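Shop notebook, September

Fuel tank on the Ostdale pickup. Drained what was left through a paint filter. Plenty of brown grit in the first quart, clear after that. The gas smelled like varnish, so none of it is going back in.

Pulled the sender. Float is fine, but the arm was sticking near the bottom of its travel, which explains the gauge reading an eighth when it ran dry. Cleaned the pivot, moves free now. New gasket from Planda, the cork one was in pieces.

Replaced the rubber line from tank to frame rail with 3/8 fuel hose. The hard line forward of that is sound, blew through it with low air. Used 6 new clamps and reused two.

Carburetor next. Bowl had a skin of white powder in the corners, accelerator pump cup shrunk and stiff. Janjua kit has the right cup but the wrong needle seat, so the old seat stays for now. Float level set per the sheet.

Odometer shows 1,455 since the engine went back in. Plugs are sooty on 3 and 8, the others tan. Will look again after a tank of fresh gas before touching the jets.

To do: order seat from Wokell, check pump pressure at idle, find the missing air cleaner stud.
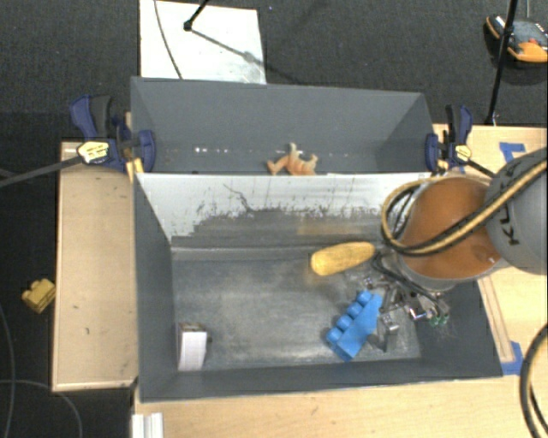
Gray divided bin, seen from above. Scraped white on the divider.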